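Daltton workshop notebook
Fri 2 May
Kitchen rig: arm drops out and then comes back on its own

Long entry, but a really good day of fault finding and I want it all down before I forget the order of things. Short version for anyone about to switch the rig on: update your Podus config first (see "What I changed"), and keep your hands out of the kitchen side while torque is on, even if the arm looks dead. Especially if it looks dead!

What happened

I was working through the cup task, which is the easy one: reach over the counter, close on the grey cup, lift, move left, put down. It had been going beautifully all morning. Then on one of the lifts the whole arm went soft. No error sound, no red banner, it just sank. The gripper came down on the counter with the cup still in it and stopped there. I had my hand halfway out to take the cup when the arm stiffened up again and went straight to the pose it had been asked for before it dropped. Quickly, too. It caught the side of my thumb. No harm done beyond a red mark, but I've put it in the safety book as a proper near miss with contact, and I'd ask everyone to do the same if they've had anything like it and shrugged it off.

I got it to happen again before lunch, which cheered me up no end. A fault you can call up on demand is half way to being fixed.
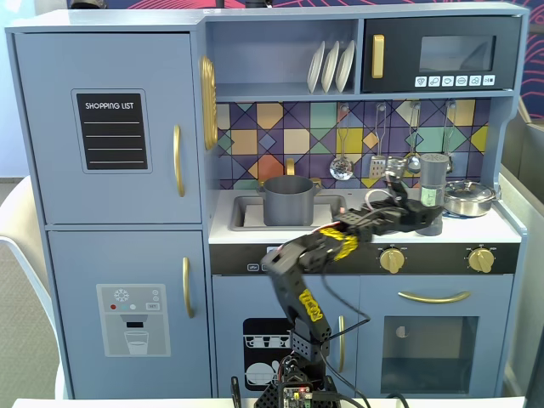 What I thought it was

First guess was the wrist servo overheating. It's the one that does the most work on the cup task, and the Trusilon servos shut themselves off when they get too hot. The limit in our settings is 80 degrees and I was fairly sure I'd find it bumping against that. It wasn't anywhere near. The temperature log is flat and dull right across the drop. Also, a hot wrist would take out the wrist, and what we had was every joint letting go together. I should have spotted that straight away.

Second guess was the grip itself. If the gripper is told to close harder than it can on something stiff, it sits there pulling a lot of current. So I took the cup out of the routine and had the arm close on nothing. It dropped anyway, a bit less often. So grip load makes it worse but doesn't cause it, and that was the first useful clue of the day: worse under load, all joints at once, no complaint from any single servo. That's power.

What it really was

There are two faults stacked on top of each other, and either one alone would have been a nuisance at most.

The first is in the supply lead. I put the meter on the base board and ran the arm through the slow sweep, the one where it folds down low next to the oven, then comes up and out over the counter. Folded down, the supply voltage was rock steady. Reaching up and out, it dipped every time the shoulder took the weight, and now and then the dip was deep enough to reset the board. 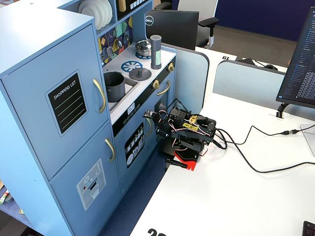
With the meter still on I wiggled my way along the lead from the base outwards, with the arm parked and nothing moving. Bending the cable by the base: nothing. Bending it in the middle: nothing. Touching the inline connector: the reading jumped all over the place. I was so pleased I did it several more times just to watch. I pulled the connector apart and one of the contacts on the socket side has spread, so the pin only touches on one side. Hardly any pressure on it at all. It passes enough current to hold the arm still and to fool anyone who checks it with the arm parked, and that's exactly how I checked it in January when we moved the Foulkes rig over to this desk. My tick on the sheet, my fault.

The second fault is ours as well, and it's the one that got my thumb. When the base board resets, Podus loses the arm, waits for it to come back, and if it comes back inside 3000 milliseconds it treats the whole thing as a short gap in the messages. It turns torque back on and carries on with the last goal it had. No ramp, no check of where the arm has got to in the meantime. If the arm has sunk on to the counter, the last goal is a long way off, and it goes there as fast as it's allowed.

I remember us asking for that setting. We had a spell of dropped messages and were fed up with restarting the session each time, so we made the wait longer and let it pick up where it left off. It worked a treat for dropped messages. It is completely the wrong thing for a power loss, and from the PC end the two look the same.

Proving it

I didn't want to stop at "found a bad connector" so I did it both ways round.

Old connector in, old settings: sweep plus a hold with the gripper out over the pan. It dropped and snapped back, as before. I did this from the far end of the desk with the stop button in my hand and the counter cleared down to the metal pan, the lid and the pot in the sink.

Old connector in, new settings: it dropped and stayed down. A message came up on the screen and nothing moved until I pressed the key. Lovely.

New connector, new settings: sweep, then a hold for 30 seconds with the arm stretched out, then back. No dip worth the name on the meter. I left that looping while I wrote up the safety book.
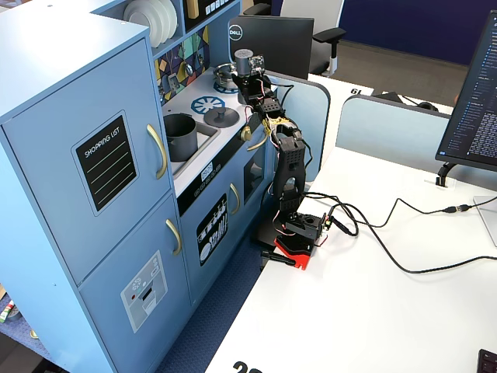

Up and over the small steel pan, base clamped next to the oven.

A note on that pose, as it's the one I'd use for any future supply check. The lower link is upright and the elbow carries the top half out towards the stovetop, so the shoulder and elbow are both working. The folded pose tells you next to nothing. I've changed the check sheet to say so.

What I changed

1. Supply lead: old inline connector cut off and a new locking one fitted. Pull test done. The old one is in a bag in my drawer, labelled, and please don't put it back in the spares tub.

2. Podus: automatic carry-on is now off for the Foulkes rig. Any loss of the arm, however short, ends the run and leaves torque off.

3. Podus: when torque is turned on, the goal is first set to wherever the arm is at that moment. Then it moves to the start pose at slow speed. This should have been there from day one and I'd like it on the other rigs too.

4. Voltage from the base board is now written to the log with everything else. The board was reporting it all along and we were throwing it away!

5. Start-up card rewritten. The line about "if the arm goes limp, lift it clear of the objects" is gone. It now says stop button first, then hands.

Old data

I went back through the last 200 recorded runs looking for the same mark: a gap in the joint readings followed by a jump too fast to be a commanded move. There are some. They'd been put down as "slip" or "operator bumped table" in the notes column, and a few had been kept as good runs as the cup ended up in the right place. I've flagged them and moved them to a side folder, not deleted. If you trained anything on that batch, come and find me and we'll work out whether it matters. My hunch is that it explains the funny little flick the arm does on lift, the one we all blamed on the smoothing. I would be delighted if that went away.

Late afternoon

Put the rest of the kitchen back together and ran the lid task to finish. Lid flat by the sink, reach, grip, lift, put back. The arm feels like a different machine. Less buzz from the shoulder, and the lift starts cleanly where it used to hesitate. I'd got so used to that hesitation I'd stopped hearing it. 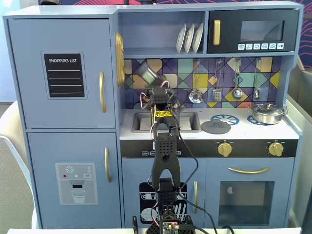

Lid task set out, lid on the counter by the sink, covered pot on the right burner.

I did pull the plug on it once on purpose halfway through a lift, to see the new settings behave with a real loss of power. It sank, the run ended, power back on, nothing moved. Then key pressed, and it crept to the start pose at a speed you could outrun asleep. Very happy with that.

Still to do

Check the same connector on the other rigs, under load and stretched out, before anyone runs them.

Ask Trusilon if the servos can hold off torque after a reset by themselves, without waiting to be told. Would be nice to have it at both ends.

Strain relief for the lead. It runs loose over the desk and gets nudged by keyboards, elbows and mugs. A clip or two would do.

Find out whether the spread contact is wear or whether it came like that. I've got the rest of the same bag of connectors here and I'm going to go through them with a spare pin on Monday.

Rig is left powered off at the wall, stop button in, card on the keyboard.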